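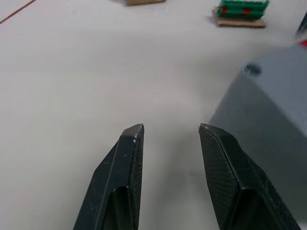 A smooth white top with a grey box at the right-hand side. Pale surfaces give away shading that darker ones hide.

The white worktop, reconsidered

By Ngọc Huỳnh

White is the default colour for a work table, and few buyers give it much thought. The sheet arrives, the legs go on, and the surface is expected to look the same for the next ten years. Whether it does depends on three things that rarely appear on the price label: the gloss level, the edge treatment and the way the room is lit.

Gloss comes first. It is measured by shining light at the surface at a fixed angle and recording how much comes back. A high-gloss white looks clean in a showroom and tiring in a workroom, where every lamp overhead turns into a bright patch. A dead matt finish solves the glare but holds on to pencil marks and grease. Most benches used for sorting, assembly or packing sit between the two.

Periklis Economou has fitted out workrooms for small firms for many years and now specifies tops for Corier. He prefers a low satin finish with no pattern.

"A speckle is sold as a way of hiding dirt," he says. "On a work table you want to find the dirt. You also want to find the 3 mm screw you have just dropped."

The same argument applies to shadows. On a plain white top, the side of a box turned from the light reads as clearly darker than its lid, and the shadow it throws has a visible edge. Anyone handling small parts uses these cues constantly, mostly without noticing. Put the same box on a dark or busy surface and its lower edge becomes harder to judge.

Lighting can spoil this in either direction. A single strong lamp gives hard shadows that conceal whatever falls inside them. Fully diffuse light from all sides removes them, and flat objects start to vanish into the top. Economou's usual arrangement is a wide overhead fitting, with a second, weaker lamp placed to one side. The side lamp is the one to adjust – it should be moved until a coin laid on the table shows a thin shadow on one edge only.

Storage boxes deserve the same attention. White containers on a white top are a poor combination, as their outlines fade at the far side of the bench. Mid-grey is the better choice. It separates well from the table, does not throw a colour cast on nearby parts and shows less scuffing than black. The Emero range comes in two greys, of which the lighter is the more useful under weak lamps.

Marking out is a matter of taste. Some workshops tape off areas for incoming and finished work. Tape is cheap and easy to move, but its edges collect dust and the adhesive can leave a line that outlasts the layout. The Omska bench, 205 cm long and 70 cm deep, avoids this with a shallow groove along the back. It holds a divider upright, and it also holds crumbs.

Care is simple. Use a damp cloth with a little washing-up liquid, followed by a dry one. Scouring cream raises the gloss in patches, and the patches cannot be taken out again. Huttunen supplies its tops with a spare offcut for testing cleaners, and it is worth asking other makers for the same.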